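Why I've Gone Off the Glass Box
24/01/2020

I've been grumbling about the Flitley extension for so long that my family now leave the room when I say the word "atrium". So I'm putting it in writing, and then perhaps I can have my dinner in peace.

For anyone who hasn't been past lately, the plan is to take the old corn exchange at Flitley, knock out the back wall and bolt a two-storey glass box onto it. New café, new stairs, new front door (at the back, don't ask). The drawings are lovely. There are slim people in scarves, and a child with a balloon, and it is always early evening in June.
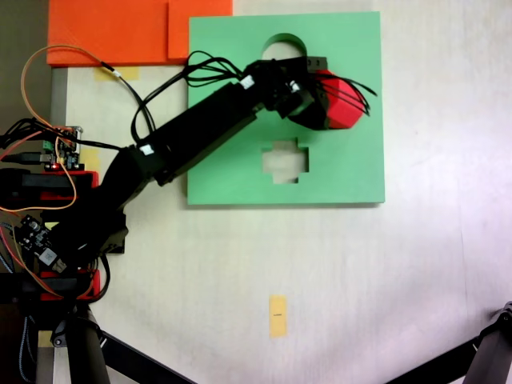
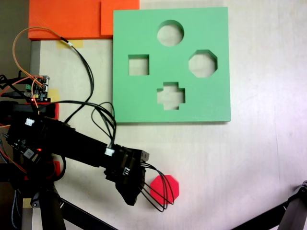 Latifa Ragab thinks I'm being unfair. Her view is that an old building which can't be got into by half the town is a museum piece, and that if glass is the price of a lift and a decent set of loos then she'll take the glass and so should I. She told me this across a table at some volume, and I have to admit she's right about the lift. I've helped push a wheelchair up that side ramp and I wouldn't wish it on anyone.

But the lift could go in the old hoist shaft! It's sitting there, full of stacking chairs. The first set of plans, the ones pinned up in the library before the money came through, had it exactly there, and the loos tucked in under the gallery, and the brick wall left alone apart from one new doorway. I liked those plans. They were a bit dull and I think that's what did for them.

What bothers me about the glass box is mostly the wall it replaces. It isn't a grand wall. It's soft orange brick, patched in a different brick where a cart went through it, with a row of arched openings that somebody filled in and somebody else half unfilled. You can read the whole working life of the place off it if you stand in the yard for ten minutes. Once it's down, it's down, and we'll get a nice photo of it in the café next to the muffins.

Then there's the heat. I worked for years in an office at Tredlow with a south-facing glass front, and I can tell you what happens. By the second summer there were blinds. By the third there was cardboard behind the blinds. People moved their desks into the corridor, and one man put up a beach umbrella and was told to take it down again. The architects had won something for that building, I believe. The Flitley box faces south-west, over a car park, so we'll have the afternoon sun and the glare off the windscreens as well. I asked about this at the open evening and was told the glass is "high performance", and I'm sure it is, but so were ours.

And who cleans it? I did ask that too. The answer was a cherry picker, twice a year, and the yard gate is narrower than any cherry picker I've ever met.

I should say that I don't hate new things stuck on old things. The Zamau baths have a zinc-covered changing block that looks like a biscuit tin and I love it to bits. It's lower than the old hall, it stays off to one side, and it has small windows where you'd want small windows. Þórarinn Bisgaard took me round it once and what I remember best is the handrail, which is oak and a proper thickness, so your hand closes on it without thinking. Somebody had cared about that rail. I looked for the stair rail in the Flitley drawings and it's a sheet of glass with a steel strip on top.

The floor area is the other thing that gets waved about. We're told we gain 100 square metres, and that sounds a lot until you take off the stairs, the lobby and the bit round the pillars where nothing fits. Lilla Katona and I went over the plan with a scale rule one wet afternoon, and most of what was left was circulation. Circulation is what you call a corridor when you'd like to charge more for it.

Maybe I'm just getting old. I was cross about the new bus shelter and now I sit in it quite happily. If the box goes up I dare say I'll be in there with a coffee, squinting. But the planning comments are still open and I've sent mine in, asking for the hoist shaft and the dull loos and the wall kept. If you've walked through that yard and have any feeling about it either way, send yours. They do get read, and Latifa has already sent hers.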